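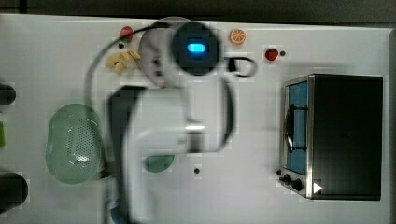
Perneck is getting its swimming baths back, and I'm chuffed to bits! The notice went up on the door on 10/30/20, and I must have walked past it twice before I read it properly. The main pool opens again in February, with the old changing cubicles kept and the roof mended at last. I learnt to swim in there (badly, with my chin up like a dog) and I'd more or less given up on ever getting back in. The colours have been picked too. The new tiles are going to be plain white, as white as the tabletop up there, with a dark strip running along the top edge in much the same way, so that you can see where the wall ends when you've got water in your eyes. I'd have gone for green myself, but I wasn't asked.

For anyone who moved here after it closed, the baths are the long brick building behind the bus stop on Ehlers Road. The boiler packed up, then the roof started letting in rain over the deep end, and the whole place was locked while people argued over who should pay. A petition went round the shops and ended up with 1,803 names on it, mine included, and my mum's, and I suspect our neighbour's more than once.

The firm doing the work is Pronora, and I had a quick chat at the gate with Gisela Rieger, their site manager, who was very patient with me seeing as she was trying to eat a sandwich. The boiler is already out and the new one goes in next. "The pool tank itself is in better shape than we expected," she told me. "It's the pipes that have given us grief." They've found a leak under the shallow end that nobody had on the drawings, so that bit of floor has had to come up. 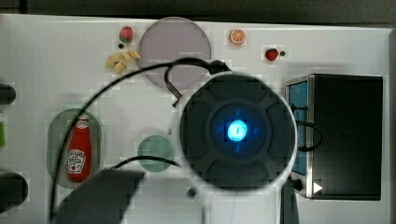
She also said the diving board won't be coming back, and I know that'll upset a few people. The deep end isn't deep enough by today's rules. What we get in its place is a set of proper wide steps with a handrail, so my mum can get in without that horrible ladder, and she's already bought a costume.

Opening hours aren't settled yet. The plan is for early lane swimming before work, school lessons in the mornings and then everyone else from mid-afternoon. I asked about a late session and got a "maybe", so if you want one, now's the time to write in and say so. There's a box for letters just inside the library door.

The café will be back as well, though smaller, and with a hatch so you can get a tea without taking your wet feet indoors. I do hope they bring back the cheese toasties. They were never good, but after a swim they were the best thing in the world. 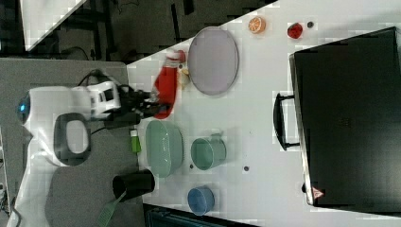 ## Parking and getting there

The car park is shut until the building work is done. Parkix will be running it afterwards, and the first 2 hours are going to be free for swimmers as long as you type your number plate in at the front desk. Don't forget to do it, I know what I'm like. The bus still stops right outside, and there'll be a new bike rack by the side door.

## Chipping in

The roof and boiler are paid for, but the lockers aren't. The locker fund stood at £3,326 when I last looked at the board in the library, and the raffle should add a bit more. Tickets are on sale at the chemist's and the paper shop, and first prize is a year's free swimming, so hands off, that one's mine.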